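The Repair Counter Was Worth Keeping

May 8, 2025

Sustham lost its last repair counter in April. It sat at the back of the hardware store on the Horstead road, and for 30 years you could leave a lamp, a toaster or a vacuum cleaner there and pick it up two days later. The store has put shelves of phone cases in its place.

I think the town should have tried harder to keep it. The council spent $1,658 last year on signs telling us to throw away less. The signs are fine, but a sign can't replace a worn switch.

The usual argument is that repair doesn't pay. A new toaster costs less than an hour of a skilled person's time, so people buy the toaster. That is true at the register. The price leaves out the trip to the dump at Lastanport, the fees we all pay to run it, and the next toaster two years later when the new one quits.

Makers share the blame. I have opened appliances that were glued shut, and others held together with screws that fit no tool sold in town. When a machine is built with screws a person can reach, fixing it is an ordinary job. When it is sealed, even a loose wire means the trash.

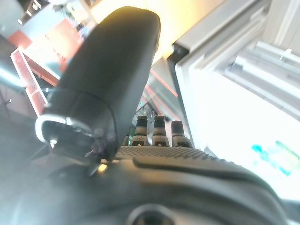
Small screws near the base of a metal bracket.

Some people say repair will move online, and some of it has. I have mailed a radio away myself. The postage both ways cost more than the part, and I had no way to ask the person at the bench what had gone wrong. At the counter they would show you the bad piece and tell you how to avoid breaking the next one.

Sustham has empty storefronts. The old Simanjuntak bakery has been vacant since the fall, and it has a sink, good light and parking. The council could rent it out at a low rate to anyone willing to run a repair business for a year. If it fails, the town is out a little rent. I would bring in my lamp on the first day.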